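Breststead Home Handbook
Section 4: Setting Up the Snack and Treat Station

Welcome to the fun part of the handbook! By now your pantry shelves are labeled and your dry goods are in their bins, so it's time to give the small stuff a proper home. Candy bars, granola bars, little packs of nuts and all the other wrapped things that drift around a kitchen can live together in one tidy spot, and setting it up takes less time than a load of dishes.

Begin at the counter. You'll want a stretch of clear surface with good light, and one bar at a time in front of you.
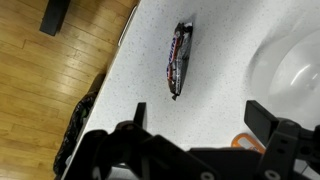
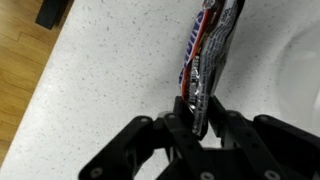 4.1 What you need

One Usach drawer tray, or any shallow tray that fits your drawer
The movable dividers that came with the tray
A soft cloth, slightly damp, and a second one that's dry
A marker and a few removable labels
Everything wrapped and snack-sized that you can find in the house (check coat pockets and the car!)

4.2 Clear and wipe the counter

1. Move everything off the section of counter you plan to use.
2. Wipe it with the damp cloth, working from the back toward the front edge.
3. Dry it completely. Speckled counters are wonderful at hiding crumbs, so run your palm over the surface before you call it done.

CAUTION: If your work area is next to the sink, dry the rim too, and keep paper-wrapped snacks well back from it. Water creeps under a fold in the paper and you won't notice until the snack is soft.

4.3 Check each bar

1. Lay the bar down with the printed side up.
2. Find the date. On long bars it's often stamped on or near a crimped end, where the folds can hide it. Smooth the wrapper gently with a fingertip and tilt it toward the light.
3. Look at both ends. A crinkled wrapper is fine. A split seam or a pinhole means the bar goes in the trash.
4. Write the month on a label if the stamped date is hard to read. "August" in big letters beats squinting into a drawer every time.
5. Set the bar aside with its date group: this month, next month, or later.

Note: Pick up long bars by one crimped end or by the full length of the sides. Pinching a chocolate bar in the middle on a warm day leaves a dent, and it can crack the bar inside the wrapper.

4.4 Fit the dividers

The tray has 16 slots along each side, and you can put a divider in any of them. Play with this! There's no wrong layout, and you can change it as often as you like.

1. Put your longest bar in the tray, running front to back.
2. Slide a divider in beside it, leaving enough room for your fingers.
3. Repeat for the next size down.
4. Leave one wide space at the right for odd shapes, like fruit twists and the tiny boxes of raisins.

CAUTION: Press dividers straight down until they click. Forcing one in at an angle can chip the slot.

4.5 Load the tray

1. Put the later dates at the back and this month's at the front.
2. Stand flat bars on their long edges, names facing up, so you can read the whole row at a glance.
3. Keep to one layer. A full tray holds 12 standard bars with room left for the odd shapes, and anything extra can go in the backup bin from Section 3.
4. Keep chocolate in a drawer away from the oven and the dishwasher. A low drawer on an outside wall is lovely for this.

Note for households with allergies: give nut bars their own tray, with a label on the front. The Zakutis lidded tray has the same footprint, so the two sit side by side nicely.

4.6 Using the Başaran hanging rail (optional)

If drawer space is tight, the rail mounts inside a cabinet door and holds bars upright in clips by their crimped ends. It looks great, and kids love it.

1. Mount the rail with both screws, at a height everyone in the house can reach.
2. Open a clip, slide in the flat part of the crimp, and let the clip close.
3. Tug very lightly. The bar should stay put.

CAUTION: Load no more than 400 grams on one rail. Check the net weight on each wrapper and add them up. A single 250-gram bar uses up more than half of that, so big bars are happier in the tray.

4.7 Weekly refresh

Pick a day and stick with it. Friday works well for many homes, right before the weekend shopping. Pull the front row, use up whatever is due, slide the rest forward and wipe out the crumbs. You'll be amazed how quickly it goes once everything has its place!

Section text by Sioned Harries. For labels and marker care, continue to Section 5.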